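Gallery: planning the second picking cell

Mallutar workshop, 3 April 2018

We prepare the budget for a second cell, to be ordered in May. 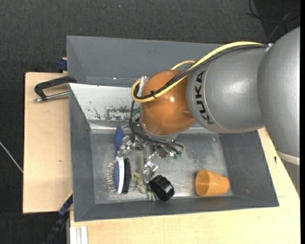
The arm itself takes 60 percent of our budget, and this part of the price was easy to know. The small items were more difficult, and in the first plan we forgot many of them. Plekix gave us one offer for the gripper and Psarras gave another, with a difference of 8 percent. Cables must have their own line in the plan, also the ties. On the KUKA arm they run outside, over the orange joint, and a black zip tie holds them there. The bins are held with clamps on a wooden top; for the new cell we ask Kosero for a fixed table, delivery in 4 weeks. Test objects cost almost nothing. A hairbrush, an orange plastic cup and a toy figure are good enough to start, and we reserved 80 dollars for more of them.

Prices are without tax. If you plan a similar purchase, please write to us and we will gladly send our list.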